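Nivetier Short Courses: Managing Domestic and Small Office Paper
Handout for Session 4: The First Sort
Revised Jan 17, 2021

Please read before the session and bring a bag of your own paper. It need not be a respectable bag. Past groups have been far too tidy in what they bring, and we end up sorting three bank statements and a warranty card.

Where we left off

Session 3 dealt with where paper comes from. You will remember the Garura exercise, in which a small letting office kept everything that came through its door for a year and ended with 396 separate items, of which 91 were ever looked at again. The other items were not useless. Most had been useful for an afternoon. The trouble is that they were filed as if that afternoon might come back.

What a first sort is for

A first sort puts like with like. It does not involve reading, and people find this very hard. Give a grown adult an old newspaper to move from one end of a table to the other and you will lose them for ten minutes to an article on the price of copper. The same goes for letters, especially your own.

Work by form first, then by subject. The forms we use on this course are:

Loose sheets (letters, printed forms, receipts)
Envelopes, opened or not
Folders and wallets, whatever is in them
Printed matter (newspapers, catalogues, leaflets)
Carriage paper (labels, pouches, delivery notes)

The last group is the one students forget. Delivery pouches cling to whatever they came with and then get filed beside it, so that a folder marked Insurance turns out to be half packaging.

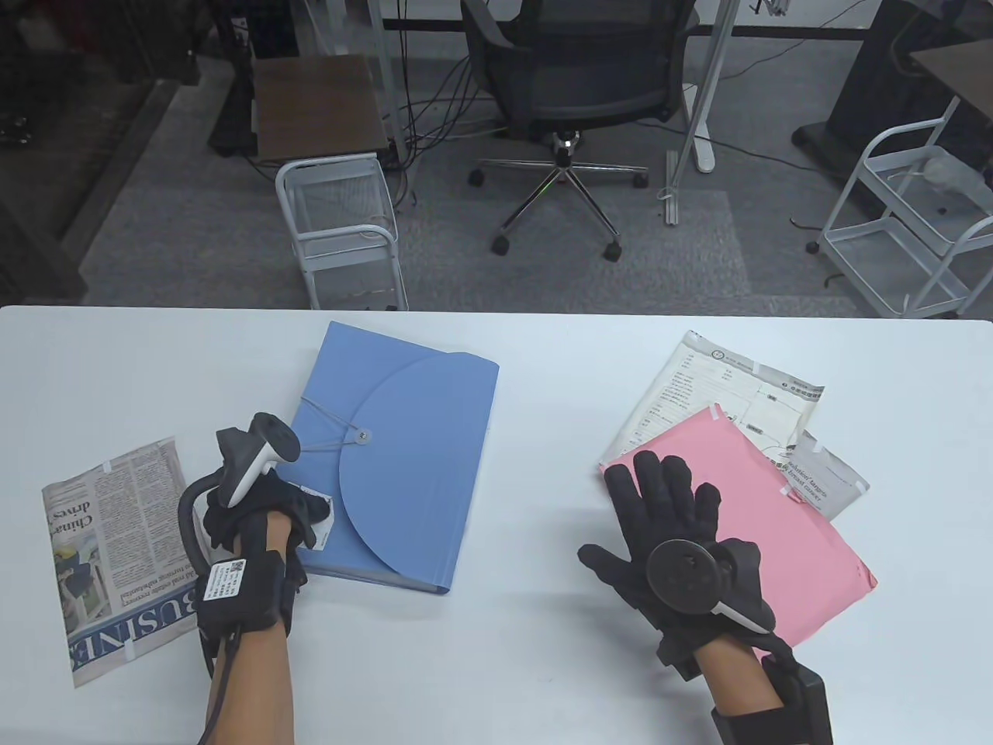 Clear the table completely before you start, and use one with a plain top if you can. Patterned tablecloths eat receipts. Lay the paper out in a single layer and deal with overlaps as soon as you notice them, for an overlap is where things get missed. A pink envelope lying across a printed form, with the pouch for a shipping label half under it as well, is three items from three of our groups, and a hurried sorter will pick up the lot and call it post. Lift the top item, place it, then look again at what is left. String-tied folders, like the blue one with the round white button, stay tied at this stage. Opening them is Session 5, and those who open them early tend to miss the coffee break.

A note on colour

The Duan method sorts by colour, and every year somebody asks why we don't. It works well in an office that buys its own stationery. At home the colours are chosen by whoever wrote to you, so a pink envelope may hold a birthday card or a final demand. By all means use colour to find a thing again later. Don't use it to decide what the thing is.

Paper in languages you don't read

Sort it by form, as with everything else. Tables and boxes to fill in mean a form in any language. Do not put it in the discard pile on the grounds that it is mysterious. Set it aside with a slip marked ASK, and then do ask.

Timing

Allow roughly 70 minutes for one carrier bag. If you finish in 20 you have been making piles of "other". Other is not on the list above.

For next time

Read the Starnero case, pages as marked in March's course pack. Write half a page on which of the five groups gave the family most bother, and why the dining table was out of use. Handwriting is fine. Please don't staple it.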